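Towel-Folding Arm Takes Shape at Ollcombe Shared Workshop

OLLCOMBE - The back bench at the shared workshop on the old mill road has been given over to laundry this October, and the people who use the place seem quite happy about it.

Severino Barroso, a retired school bus mechanic, and his neighbor Lempi Tuominen have been building a robot arm there since spring, with the modest aim (their word, though it hasn't felt modest lately) of getting it to fold a bath towel in half without anyone stepping in. They call the arm Simier, and it has so far cost them $553, not counting a good deal of coffee and one motor that came out of Barroso's own garage.

The arm itself went together fairly quickly, Tuominen said, and by early summer it could move from one end of the bench to the other and stop where it was told. Picking things up came along nicely too, as long as the things were hard and kept their shape. Cloth has been another matter altogether, and most evenings from 7 p.m. until the lights go off have been spent on that one problem.

"A wooden block stays put and waits for you," Barroso said. "A towel slides off, or bunches up, or brings the tablecloth along with it. I've folded towels my whole life and never once thought about how I find the edge."

Finding the edge is where the work stands now. The pair have settled on a slow approach, with the fingers brought down at the hem and closed a little at a time, and they have tried it on thick towels, thin towels and a dish towel that Tuominen would like back when they're through. They write down how each try went in a school notebook, and the count stood at 350 when we stopped by.
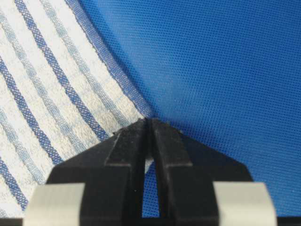
Why begin with towels when there are so many other chores around a house?

Towels are plain rectangles with no sleeves or buttons, so the builders can work on gripping and folding before they have to worry about anything with a complicated shape. Shirts may come later, Tuominen said, and socks later still, if she has her way.

Vignesh Varma, who lent the pair a spare power supply over the summer, is helping them write up the plans so that other home builders can try the same thing. The write-up runs to 17 pages already and is still missing its wiring section, but copies of what's finished are kept in the tray by the workshop door, and anybody is welcome to take one home.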